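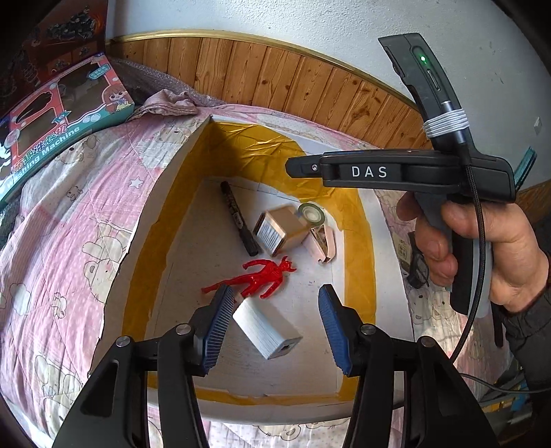 I've been making my own desk trays out of old cardboard for a couple of years now, mostly because the plastic ones at the shops never fit my drawers and I'm too stubborn to pay for them. My friend Hui-mei Tseng got me started when she handed me a shoebox lid and a roll of packing tape and told me to stop whinging about my junk drawer. A tray like this one, shallow and open with packing tape lining the walls, will happily hold a marker, a small roll of tape, a staple remover and whatever little toy has wandered in (there's a red one with horns in mine). It won't win any prizes for neatness – look at the wrinkles in that tape along the top – but it does the job and costs next to nothing.

Search this site... Go

What you'll need

A flat piece of white cardboard, the thin sort that shirts or picture frames come packed with. Brown packing tape. Scissors, a ruler, a pencil, and a butter knife for scoring. I get my cardboard from the recycling pile behind Sallmont, the framing place near me, and they've never minded me asking.

Marking it out

Measure the drawer or shelf first. I know, I know, but I've skipped it twice and both trays ended up in the shed. Draw the floor of the tray in pencil, then add a border for the walls. Don't go too high! You want to see everything at a glance, and once the walls get tall things start hiding in the corners. Press lightly with the pencil if you care about the marks. I don't, so mine are never rubbed out.

Folding the walls

Run the back of the butter knife along your pencil lines, using the ruler as a guide, then bend each wall up slowly. Thin card will want to bow outward. I used to fight it and now I just let it go, as a bit of a curve makes it easier to get your fingers in. If you'd like dead straight sides, use thicker card and cut all the way through at the corners, then tape them back together.

Taping

Start on the inside. Lay the tape half on the floor and half up the wall, press it into the fold with your thumbnail and carry it over the rim. Long strips are a pain on a curved wall, so cut short ones and overlap them. I always get impatient and use one big piece, and it always bunches up on me. Wing-yan Kao snips little slits in hers every few centimetres and they come out beautifully smooth, so do it her way if you've got the patience.

Use a thinner strip along the front edge where your hand goes in and out.

Filling it

Tip the whole drawer out on the bed (I use an old quilt so nothing rolls away) and only put back what you reach for in a normal week. Chargers and other chunky things can go near the front, with pens on the diagonal if they're too long to lie straight. Leave some bare floor as well, or you'll be digging through it again by March.

I've got 11 of these around the house now and the oldest is still going. When the tape starts to lift I just stick another bit over the top.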